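Workshop Help Desk > Arms, Hands & Grippers > Open tickets

Ticket opened by Mackenzie Gosselin, 26 Mar 2026
Subject: Right thumb stops short when closing on the banana

Hello all, and thank you again for the help with the wrist in October, it has been lovely ever since! I'm back with a new one, I'm afraid. We're teaching the arm on the Galton bench to put the toy fruit in the yellow basket, and it manages the red one quite happily. With the banana the hand gets into position nicely, and then the thumb stalls partway through closing and I get a "position not reached" warning from the Hurneck board. Out of nine tries this morning it did this on five.

Right hand and banana, at different points in the session:

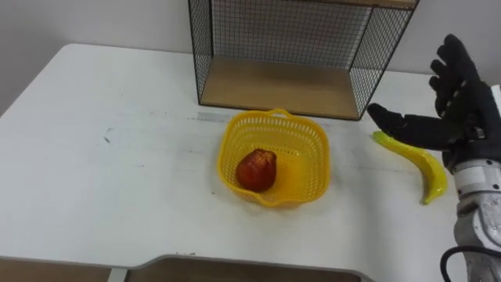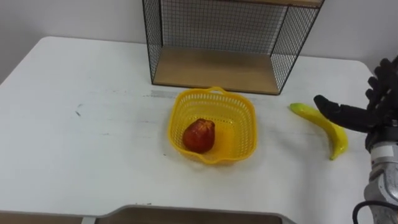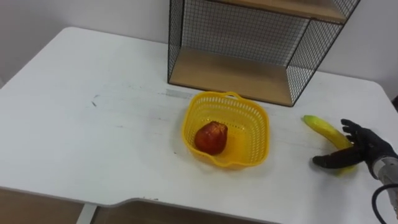
So far I've re-seated the thumb connector (twice, as I didn't trust myself the first time), run the zeroing routine again and dropped the closing speed to 800 in the settings, which made it slower but no better. I also wondered about the glove material bunching at the base of the thumb, so I smoothed it down and tried again, with the same result.

Ernik thinks it's the torque limit, left low after the last firmware update. Bouchard would sooner blame the tendon. I'd rather not open the hand up until somebody who has done it before can sit with me!

Update, same day, after tea: raised the thumb limit by 2 steps and had a clean run of five grasps, then one stall. Better, then, but please leave this open. I'll send the log tonight.

Back to top | Contact the help desk | © Workshop members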